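Workshop Tips: What I Stole From the Robots

Fellovby opened its repair hall to the public in February, and I went for the free coffee and stayed for the computer stand. Two robot arms were being shown off on old desktop PCs, pulling memory and handling processors at a speed that made me feel very good about my own hands. I watched for 30 minutes. Then I started looking at how the bench was laid out, and that turned out to be worth the bus fare.

Lay the tower down. I have spent years with my head inside upright cases, holding a flashlight in my teeth. Put the case on its side with the open side up and gravity goes back to being your friend.

Give every part a seat. The arms can't rummage, so the loose parts get a tray with a slot for each. Mine used to go in a cereal bowl. I have now glued scrap strips to an old baking sheet, and the bowl is back in the kitchen.
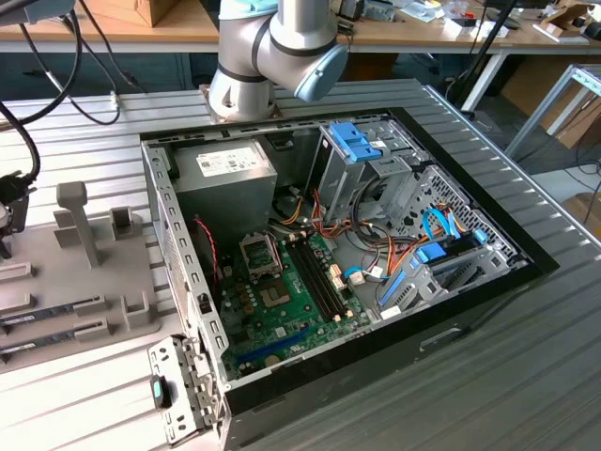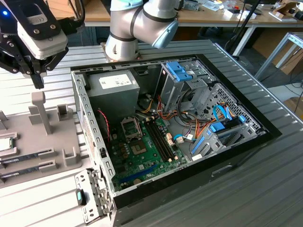
Memory modules parked in the tray beside the open tower, both views. Cavent bench, Fellovby open day.

Empty both hands before you touch the socket. The man from Cavent said 300 practice runs went into the processor step alone. I have bent pins on my second try, so I believe him. Lift the lever all the way, take the chip by its edges, and put it down somewhere flat before you answer the phone.

Leave the cables alone if they aren't in the way. I always unplug everything and regret it by supper.

Release both latches on a memory slot before you pull. Old latches are brittle and they do not forgive a screwdriver.

Keep the other bench for the mess. Tape, notes, boxes and snacks go on a second table, within reach but out of elbow range. Mine is an ironing board. It holds 5 pounds of junk, and I found the limit the usual way.

The Jullum hall has its own open day in May, with a Nørgaard stand on sewing machines. Bring a mug, they ran out of cups by 2 p.m. last time.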